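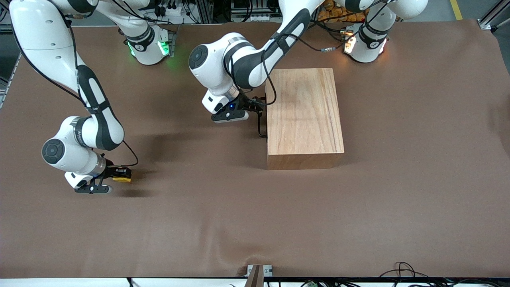
**Zonstead and Danlow Drainage Liaison Group**

Minutes of the July meeting, Zonstead depot, upstairs room. Start 14:00.

Present: Chair; drainage engineer; highways representative; land agent for the Danlow holdings; site manager (Ouazzani Civils); clerk (minutes).

Apologies: ecology adviser, who sent written comments, taken under item 6.

## 1. Minutes of the previous meeting

Agreed as a correct record after one change. Under item 5 the words "upstream headwall" to read "downstream headwall". The drawing issued with those minutes was right and does not need to be reissued.

## 2. Matters arising

2.1 Key to the Trurgate sluice compound. A second key has been cut and is held at the depot. The padlock on the inner gate is still stiff and will be replaced at the next routine visit.

2.2 Rainfall gauge at Danlow. The gauge is reading again. The fault was in the battery connection. There is a gap in the record for most of the spring, and the engineer proposes to leave it as a gap and not fill it with figures from Trurgate, where the ground is higher and the totals tend to be larger. Agreed.

2.3 Parking on the verge at the top of Mill Drove. Highways wrote to the frontagers. One reply received, asking whether the verge is adopted. It is. Highways to confirm this in writing with a copy of the plan.

2.4 Wording of the maintenance schedule. Carried forward to item 7.

## 3. Danlow culvert replacement

3.1 The engineer reported on the camera survey of the existing culvert under the lane. The pipe is 300 mm clayware, laid in short lengths, with displaced joints along the middle section and root entry at the eastern end. The length between headwalls is 29 m. The survey crawler could not pass the worst joint and the remainder was done from the other end.

3.2 Options put to the group:

- Reline the existing pipe. Cheapest, least disruption to the lane, but the bore is reduced and the displaced joints would have to be cut back first. The engineer does not regard the present bore as adequate and is reluctant to make it smaller.
- Replace on the existing line by open cut, with a larger concrete pipe. Requires closure of the lane.
- Replace on a new line to the north, by open cut, keeping the old pipe running until the new one is connected. Requires closure of the lane and a strip of land outside the highway boundary.

3.3 The land agent said the strip to the north is let on a grazing licence, and that the licensee would expect notice before stock had to be moved. No objection in principle. The hedge on that side is the holding's responsibility and any length removed would have to be replanted like for like, with stock fencing until it has established.

3.4 Ouazzani were asked for a view on programme. The site manager said the existing line is slower because flow has to be over-pumped for the whole of the work, and pumps have to be attended at night. On the northern line pumping is needed only for the connections. The dig is in clay with a gravel band shown in the trial pit, and some water should be expected from the band. Trench sheets have been allowed for throughout.

3.5 There was some discussion of pipe cover. On the northern line the cover at the crown of the lane is less than the engineer would like. Concrete surround has been drawn for the part beneath the carriageway. Highways asked that the surround be carried past the edge of the carriageway at both ends, as vehicles run on to the verge at that point to pass one another. The engineer agreed to amend the drawing.

3.6 Highways also asked for the reinstatement to be done to full depth with a stepped joint, and for the surface course to be laid in one pass over the full width. A patch would fail at the edges under milk lorries. Ouazzani said this had not been priced and would send a separate figure.

3.7 Agreed: proceed with the northern line, subject to the price for surfacing and to the land agent obtaining the licensee's consent in writing.

**Action:** engineer to revise the drawing (surround, headwall setting-out).
**Action:** Ouazzani to price full-width surfacing.
**Action:** land agent to obtain written consent.

## 4. Road closure and diversion

4.1 Highways tabled a draft diversion. Traffic from Zonstead would go by the Trurgate road and return by the old station yard. The route is suitable for cars and vans. It is not suitable for long vehicles because of the bend at the yard entrance, and a separate route by the main road will have to be signed for them.

4.2 The school bus uses the lane. The operator has been told of the proposal and has asked for the work to be done in the school holidays. The site manager said the connections and the carriageway crossing could be done in that time, but not the headwalls. The headwalls can be built from the verge with a narrow lane kept open under signals. Highways content with this if the signals are left on vehicle detection and not on fixed timing.

4.3 Access for the cottages on the Danlow side is to be maintained from the east throughout. Bins will need to be brought to the closure point by the contractor on collection mornings. Ouazzani have done this before and raised no difficulty.

4.4 Advance signs to go up at both ends. The clerk asked that the signs give the name of the lane as it is spelled on the nameplate. The last set did not, and there were calls to the depot.

**Action:** highways to issue the closure application and the long vehicle route plan.

## 5. Trurgate pumping station

5.1 Pump 2 remains out of use. The impeller was found to be worn and the seal had let water into the oil chamber. The pump has been lifted and is at the repairer's. Pump 1 is carrying the load and has kept levels within the normal range so far.

5.2 The Chair asked what would happen in a summer storm with one pump. The engineer said the catchment is dry, the drains are low, and there is a good deal of storage before any land is affected. A hired diesel pump is on call and the hard standing for it has been cleared. The suction hose on the hired unit is of a different size to the fixed coupling and an adaptor has been bought. It is hung on the wall inside the station door.

5.3 The station log shows pump 1 started 74 times in the last recording period. This is higher than it should be for the flow. The engineer thinks the start and stop levels are set too close together - they were narrowed during the weed trouble last autumn and never put back. To be widened at the next visit, and the count looked at again afterwards.

5.4 Weed screen. The rake marks on the screen bars are getting deeper and two of the lower fixings have been replaced. No action now. To go on the list for the winter shutdown.

5.5 Electricity supply. The meter cabinet door does not shut properly and the hinge pin has been tied with wire. The supply company has been told, and has given a reference but no visit.

**Action:** engineer to reset pump levels and report the starts at the next meeting.

## 6. Ecology comments (written)

6.1 The adviser has no objection to the northern line. A check for nesting birds is required before any hedge is taken out, on the day before the work or on the morning itself. A check done earlier than that will not be accepted.

6.2 Water vole signs were found on the main drain downstream of the lane but not within the working area. The adviser asks for the compound to be set up on the uphill side, with no storage of pipes or spoil on the bank top. Ouazzani had already shown it there.

6.3 Pumped water from the gravel band is to be settled before it goes back to the drain. A lagoon lined with straw bales is suggested. The site manager would prefer a settlement tank, as bales move about in a wet excavation and have to be fetched out of the drain. The group had no preference. Clerk to ask the adviser if a tank is acceptable.

## 7. Maintenance schedule

7.1 The revised wording was circulated beforehand. It separates flail mowing of banks from bucket weeding of the channel, which the old schedule ran together. Mowing is now given by bank (left and right looking downstream) so that one side can be left standing each year.

7.2 The land agent asked that "landowner" be changed to "occupier" in the paragraph on spreading spoil, as the two differ on several of the Danlow fields. Agreed.

7.3 The reach between the railway bridge and Trurgate sluice has no stated access point. Machines have been going in through a gateway that is soft in winter. The engineer to walk it and put forward another.

7.4 Subject to those points the schedule was adopted.

## 8. Any other business

8.1 Highways reported a blocked gully outside the chapel in Zonstead. Jetting has been ordered. If it does not clear, the outfall will have to be traced, as it does not appear on any plan held at the depot.

8.2 The clerk asked that drawings be sent as separate files with the revision letter in the file name.

## 9. Next meeting

Same place, 14:00. The clerk will circulate a choice of dates once the closure period is confirmed. Surfacing price to be sent to all members on receipt and not held over.

Meeting closed 15:50.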